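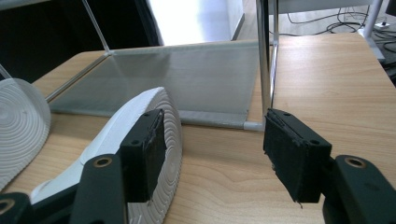 According to Bence Hegyi, the pads of the Bivar hand-held gripper are the first thing to watch, and he would order a second set together with the tool.

Bivar hand-held gripper, two fingers
Item 514

The Bivar is made for people who want to compare finger pads before they fix them on an arm. Both fingers open wide, so shoes and other bulky things can be approached from the side. The pads are separate parts and we sell them in pairs.

Gergely Barta compared three pad types for us at Prurkport – Milleck soft, Milleck ribbed and the standard one. His notes are in the download area.

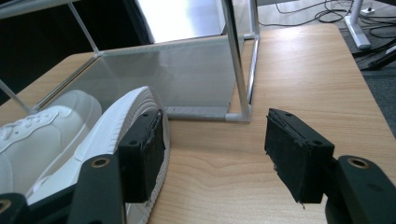

Bivar with a white shoe on its side. Pads with worn edges.

Weight without camera: 174 g
Pad life, by our own test: 3,000 grips
Fits: Kravchuk camera holder (ordered separately)

New pad pairs are in stock again from November. Please write the item number in your order.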